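Teaching Odis to Pick Up Bottles
Project report, 25 Jul 2022

So my half of the project was collecting the demos, meaning I steered Odis by hand through grasp after grasp and saved every run so the Tandari model would have something to learn from. We ended up with 563 good ones (and a folder of bad ones I'm weirdly fond of!).

Clear bottles were my headache, so I kept mixing in printed ones like the orange coffee bottle, with the yellow fingers right up around it and see-through bottles lying behind.
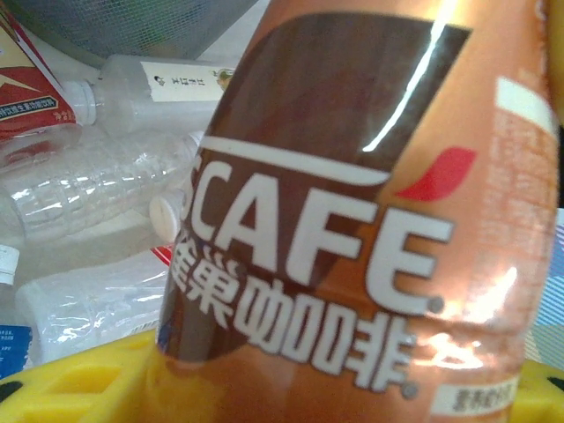 Knut Hagedorn thought I was saving too many easy grasps, and he asked why the failed runs weren't going in too, with a label on them. Fair point. I went back and tagged 32 misses, which took me 3 evenings, and then I retrained on everything.

I still want more runs where the bottles touch each other. I only have 17 of those so far.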